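How Do You Look After a Robot's Hand?

Have you ever washed your hands, clipped your nails and put on a clean sweater all in one morning? Then you already know a good deal about looking after a robot!

At the Briston workshop in Imamstead there is a robot called Gil, and Gil's hands get a checkup every 30 days. First the power goes off, and everyone waits 2 minutes before touching anything (even the grown-ups who are in a hurry for lunch). Then the fingers get a gentle wipe, one after another, with a soft cloth that has no fluff on it.

Next come the joints. Your fingers bend at the knuckles, and a robot's fingers bend at little joints with pins in them, a bit like the hinge on a door. Each one is moved slowly back and forth 5 times while somebody listens for a scratchy sound, because a crumb of grit in there can make a finger stiff and grumpy.

The tips matter too. When a tip gets too smooth it can't hold on to things very well, so it is swapped for a new one. Last of all, the cloth sleeve is checked for holes, just like the elbows of your favorite sweater.
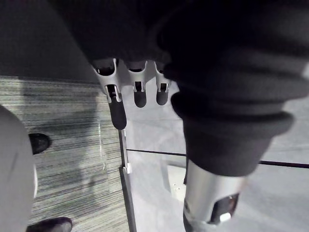 Robot fingers with their dark, rounded tips. Can you spot the metal pin in the longest one?

After that the power goes back on, and Gil practices opening and closing each hand, nice and slowly.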